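Raltgate Community Choir
Minutes of the September planning meeting
Present: Rania Belkadi (chair), Asmaa Abdel Rahman (minutes), section leads for all four voices, and nine members
Apologies: two altos and our pianist, who is away with her sister
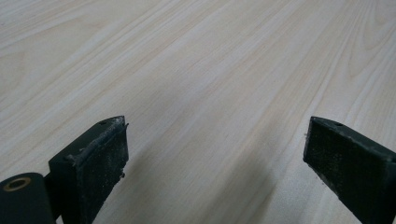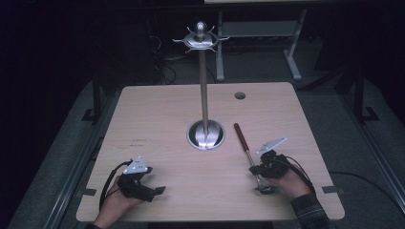 RALTGATE, September

1. Opening
Rania opened at 7:15 p.m. and welcomed three new faces, two of them tenors, which got a cheer. Minutes of the last meeting were agreed with one fix: the summer picnic was at the lake, and the park was only the rain plan.

2. Summer concert
What a night that was! We sold 180 tickets and had to bring in the benches from the hallway. The closing song was the favorite by a mile, and several people wrote to ask for the words. Asmaa has typed them up and will send them to anyone who asks. The basses would like it noted that they came in on time, both verses.

3. Winter program
Long and happy discussion. Rania brought a list of 12 songs and we sang bits of most of them around the table, some better than others. Agreed so far:
- Open with the lantern carol, lights down, no piano
- The two rounds from last year, but with the sopranos and altos swapped
- One piece in Arabic, with Asmaa coaching the vowels — she has already made practice recordings for each part, and they are wonderful
- A sing-along to close the first half

Still open: whether the second half needs a solo. The altos feel strongly that it does. Back on the list for next time.

4. Rehearsals
The hall is ours until 9 p.m. as before. Warm-ups will start at 7 sharp and people who need longer to park should aim for ten minutes before. There was a request for a proper tea break, and a request from the other side of the table for no tea break at all. We will try 12 minutes and see how it goes.
Rania asked everyone to bring a pencil. Breath marks only work if they are written down!

5. Sheet music
We need 60 copies of the new folder. Gestel Print has quoted for stapled sets, and Hegazy Music can supply the two songs that have to be bought. Members liked the larger type on the Gestel sample very much. Agreed to go ahead with both.
Old folders: 35 still out. Please look under car seats and inside piano stools.

6. Risers
Bredix Hall Hire can lend us the three-step risers for the winter concert if we pick them up ourselves. One of the new tenors has a van and said yes before anyone had finished asking. Many thanks to him, and the basses will help carry.

7. Any other business
- A neighboring choir has invited us to a joint sing in the spring. Everyone in favor. Rania to reply.
- Scarves: dark green again, or a change to rust? Show of hands came out for rust. Anyone with a green one can keep it for the carol walk.
- Lost property: one glove, one tuning fork, a very nice umbrella.

Actions
Rania: song order, reply to the spring invitation, riser booking
Asmaa: words to the closing song, Arabic practice recordings, print order
Section leads: chase the old folders

Closed at 8:50 p.m., with one run of the lantern carol in the parking lot.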